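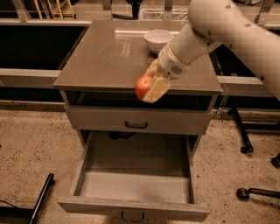 Flat fingers vs soft pads, round stuff

delic_p
May 26, 2019
Trying the flat rectangular fingers on fruit. Apple is fine at 5 N. Pirkard pads are on my list but 400 bucks a pair, hm. Anyone run both?

lastby_fan
Both, yes. Get the pads. Flat ones on a sphere = two contact points, it'll spin on you.

grumbleweld
Disagree. Had flats on an Onditz wrist, 335 picks, mostly apples, few drops. Its your approach angle, not the fingers.

lastby_fan
Apples maybe. Try an orange on a shiny top, it rolls as soon as one finger touches first

delic_p
Orange is next. Same cabinet, glossy top, bowl behind it so not much room to come in from the back. 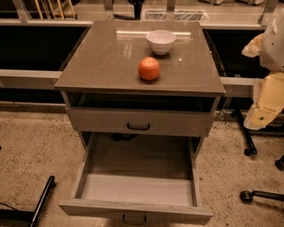 orange setup, bottom drawer open

grumbleweld
Come in from the side then, and close slow. What controller?

delic_p
Abou Jaoude one, old firmware. Force readout is kinda noisy teh lower you go. Will post numbers for both fruits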